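Section 4: Setting Up the Trorketum Wall Shelf

Read this section through before you open the hardware bag. The shelf can be mounted on brick, concrete or solid block. For drywall, see Section 5, which uses a different set of anchors.

What you need

Trorketum rail, two brackets and the shelf board
Hardware bag B (masonry screws and sleeve anchors)
Hammer drill with a masonry bit in the size printed on the bag
Level, pencil and tape measure
Vacuum or soft brush
Safety glasses and a dust mask

Choosing the position

The rail is 112 cm long. Leave at least 5 cm of free wall at each end so that the end caps can be pushed on from the side. If the shelf will hang over a table or desk, keep 40 cm or more between the tabletop and the underside of the board.

Old brick varies a lot from one course to the next. Press a screwdriver tip against the face of the bricks you plan to drill. If the surface crumbles, move the rail up or down one course and try again.

Caution: Check for cables and pipes with a detector before drilling. Do not drill directly above or below a switch or outlet.

Marking and drilling

1. Hold the rail against the wall with the arrow pointing up. Set the level on top and draw a light pencil line along the lower edge.

2. Mark the holes through the slots in the rail. Each mark should fall on the face of a brick. If one lands in a mortar joint, slide the rail sideways until all of the marks are on brick. The slots allow a small amount of play.

3. Put the rail down and cover any furniture below. In a corner, where a painted wall meets the brick, stay far enough out that the drill body does not rub against the paint. 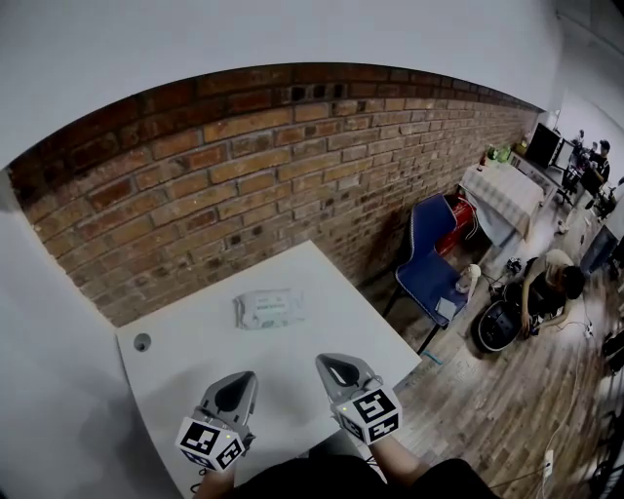
4. Start each hole with the hammer action off. Once the bit has made a shallow seat, turn the hammer action on and drill to the depth shown on bag B.

5. Clean out the holes with the vacuum or brush. Dust left inside will keep the anchors from gripping.

6. Tap the anchors in until they sit flush with the brick. Fit the rail and tighten the screws by hand, working from the middle outward.

Note: Do not use a power driver for the final turns. Too much force can split the brick.

Hanging the board

7. Hook both brackets over the rail and slide them to the marks on the underside of the board.

8. Lower the board onto the brackets and turn the locking tabs until they click.

9. Push on the end caps.

Check the screws again after a month of use. Spare anchors can be ordered from Mundinano under part number 350.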